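Title: What changed on our side of the bench

Posted 2023-07-30

I've worked at Fernow for a good while now, and for most of that time my job was putting things back. We test cleaning and tidying routines for the short-stay apartments that Grosorau manages, and every routine starts with a room that has to be laid out before anyone can try anything in it. Since the autumn a lot of that layout happens in the simulator, and the arms do the picking up.

People at home keep asking what I look at all day, so there are two views of the same simulated room in this post.

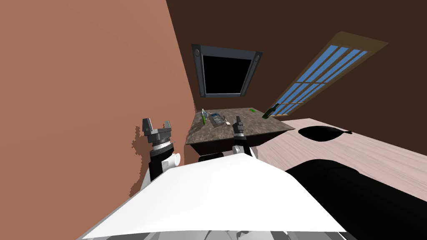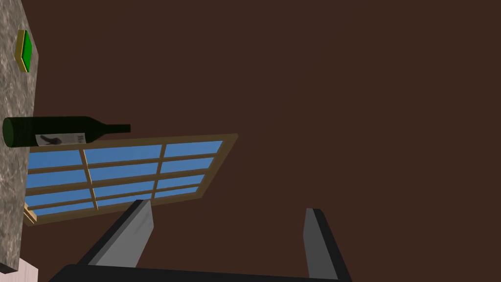
Both have the bench with the green bottle lying on it and the window with the blue panes. The second is the closer one, with the open gripper.

Jericho Quiambao

A lying bottle was one of the first things I was asked to set up when we still did it by hand. You would put it down, step back, let the person with the controls have a go, then walk in and put it down again. On a busy shift I might reset the same bench 90 times. My knees didn't love it and neither did the floor. Now I type in where the bottle goes, or let the program choose, and the bench is ready before I've picked up my coffee.

So the walking has gone. What replaced it is watching. I sit through the runs and mark where an attempt starts to go wrong, and I write a short note saying what I think a person would have done at that point. The notes are the part that takes skill. Anyone can see a bottle get knocked. It takes a bit more to say that the approach was bad well before contact, and which way the hand should have come in.

There were 4 of us on resets when this started. Two are doing review work like me, one moved across to the Cabanatuan office to train the new people there, and one took the payout and went back to commercial kitchens. I mention the last one because the company newsletter didn't. Nobody was pushed, but he was plain about not wanting to sit at a screen for eight hours, and there wasn't another job for him. That's a real cost and I think it should be counted as one.

The pay side is better than I expected. We went up a grade in September, when they rewrote the position description, and the new one includes paid time to learn the tools. I used mine on the scripting course. I'm not a programmer and I'm not going to be one, but I can now change a layout without putting in a request and waiting until after lunch for someone to get to it.

What I don't like is how the day is measured. With physical resets the pace was set by the room and whoever was in it. If the arm needed a part, we all stopped, and that was when you had a chat and found out how everyone was going. The simulator doesn't stop. There's always another run in the queue, and the dashboard (it's called Flinametti, after what I have never found out) shows each reviewer's total for the day. On my best day I got through 462. I wasn't proud of the last stretch of it. I went back the next morning and changed a fair few of my own notes.

Noel Aquino, who leads our group, took that to management when I told him. For a while we'd had a target, and he argued that a target on review work only gets you fast reviews. They dropped the target and kept the display. He's still working on the display. In the meantime I've agreed with myself to stop when I notice I'm guessing, and my usual day now comes out at 261 or lower. The engineers say the notes are more use to them, so I've taken that as permission.

Another thing that has changed is who gets asked. When I was resetting, questions went over my head to the people with the laptops. Now an engineer will come and sit beside me and ask why I flagged something, and I'll explain how you'd clear a crowded bench in a real apartment, where you'd start, what you'd shift first to give yourself room. I cleaned rooms for years before this. It's the first time at Fernow that anyone has treated that as knowledge.

It also means I can see where my own job might go. If my notes are good, there'll be fewer bad runs to write notes on. I asked Noel about it straight out and he said he didn't know what the work would look like in two years, and that he'd rather tell me that than make something up. I appreciated it, though I also went home and updated my resume.

We still do physical resets, by the way, when something that worked in the simulator gets tried on the real bench. I put my hand up for those shifts. A few hours on my feet, things with some weight to them, and somebody across the room to talk to. The next one is a kitchen layout with a lot more on the counter than I'm used to, and I've asked for two people on it instead of one. I'm waiting to hear back.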